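作業台エリア 月次点検表(8月分)
拠点:Trondamside 2階
点検者:久保 正信 立会:Lertchai Yensuk
開始 9時20分

判定は 良/要処置/否。要処置には期限を書くこと。

1. 作業台・台上の物品
1-1 天板の割れ、ささくれ:良
1-2 台上の整頓:要処置。布袋、黄色いトレイ、水色のブロックは台上にあるが、袋の右下に白い紙くずのようなものが挟まっている。始業前の台上確認に「袋の下」を追加する。期限は月末。
1-3 上から下がるケーブル:要処置。黄色のケーブルが台の右側でややたるんでいる。腕の可動範囲に入らない長さで留め直す。担当 Charoen Rungrueang。

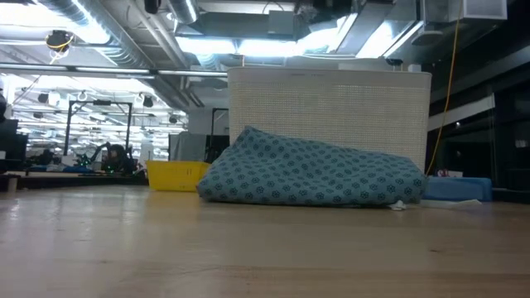
2. 非常停止と立入区分
2-1 非常停止ボタンの作動:良。全16か所を押して確認。
2-2 停止後の再起動手順の掲示:否。旧版のまま。Drivix更新後の手順に差し替える。
2-3 低速モードの設定値:良

3. グリッパ・手先まわり
3-1 指の取付ねじ:良
3-2 指の間への手の差し入れ禁止の周知:要処置。夕方の組で2名が未受講。
3-3 床の配線と通路:要処置(下記コメント) 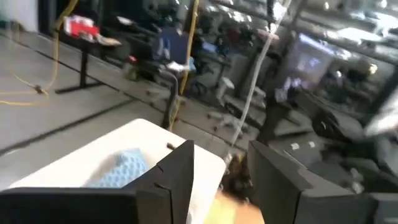 コメント(久保):仕分けを機械に任せてから、けがの報告の中身が変わった。以前は腰と手首の訴えが多く、今は足元と「待ち」の疲れが多い。立って見張る時間が長いためで、交代の間隔を30分から20分に縮めた。床の件では、黄色い延長コードが緩く巻いた状態で床を這っており、境界を示す黒っぽいテープもある。キャスター付きの椅子を使う場所なので、コードは壁側に寄せてカバーを付ける。

4. 人の配置と教育
4-1 監視担当の資格記録:良。118件を照合、不備なし。
4-2 手作業に戻す場合の手順:要処置。Qiuyue Qinさんから、去年までの手仕分けを知る人が夜の組にいないとの指摘。月に一度、機械を止めて手で流す時間を設ける案を班長会に出す。
4-3 異動者への面談:Amnuay Sriwongが実施中。残り4名。

次回点検までに2-2を必ず完了のこと。1-3と3-3は完了後に久保まで連絡。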